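Home / Out and About / Prilberg Open Day

Saturday at Prilberg: paper, ink and a very long line for waffles

I have wanted to see inside the old Prilberg stationery works for years, so when the doors opened at 10 I was already on the steps with my notebook. The whole ground floor smelled of glue and warm paper – heaven!

We started in the bindery, where Zyanya Villalobos showed us how a Merow sketchbook is sewn. She folds the sheets by hand, 5 to a section, and her needle goes so fast I lost track of it completely. I bought two before I'd even left the room (the gray paper is gorgeous with white pencil).

After that came pens and markers, and I could have stayed all afternoon. 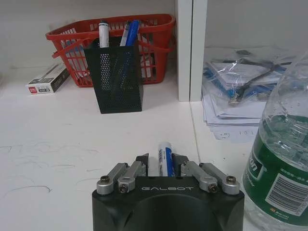

Upstairs: desks and shelves

The second floor is given over to home study corners, and I took far too many notes. My favorite idea was putting the shelves right above the desk, with books standing at one end and something silly and soft higher up. Mine at home is all bills and cables, so this was a bit of a wake-up call.

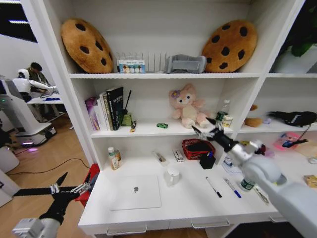

Cookie cushions on the top shelf, with a white rack between them.

Lunch was waffles in the yard, worth every minute of the wait. Entry is free, the Palline tram stops right outside, and the paper sale in the Shawky room runs until 4. Bring a big bag!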